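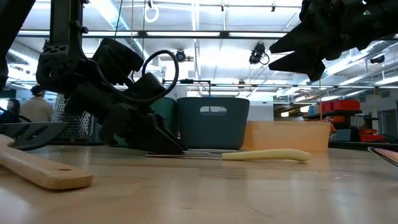 Figure 1. Kitchen utensils on a wooden tabletop, with storage containers behind.

3.2 Household sample and utensil inventory

The survey was carried out in two towns, Selemley and Trevor, which differ in housing age but have similar household incomes. Addresses were drawn from the municipal register, and a letter explaining the study was sent to each one in August. Of the addresses contacted, 124 households agreed to a home visit. One adult in each household was asked to lay out every hand utensil used to prepare, cook or serve food, including those kept outside the kitchen. Cutlery used only for eating was left out of the inventory.

Interviewers recorded each utensil on a paper form under the categories set out by Phuthong in the pilot study. The form asked how the item was acquired, how often it had been used in the past month, and whether the respondent would replace it if it were lost. A total of 3,882 utensils were recorded. Of these, 3,318 had complete answers to all three questions and were kept for analysis. Most of the incomplete entries concerned inherited items, for which respondents often could not say who had first bought them.

Frequency of use was coded on a scale with 8 points, from "never" to "several times a day." Respondents found the middle of the scale hard to apply to seasonal tools such as cherry pitters and cookie presses. These were coded by their use during the season, and a separate mark was entered on the form. Section 5 reports the results with and without the marked items.

3.3 Storage and use

Earlier work in the Trakard district treated storage as a matter of available space. Our interviews suggest that habit also plays a part. Several respondents in Selemley had moved to larger kitchens but still kept their most used utensils in a single jar or drawer. In Trevor, duplicates were more common, and the second item was usually stored apart from the first. The forms were closed to changes on September 15, 2018, and later corrections sent in by respondents were not included.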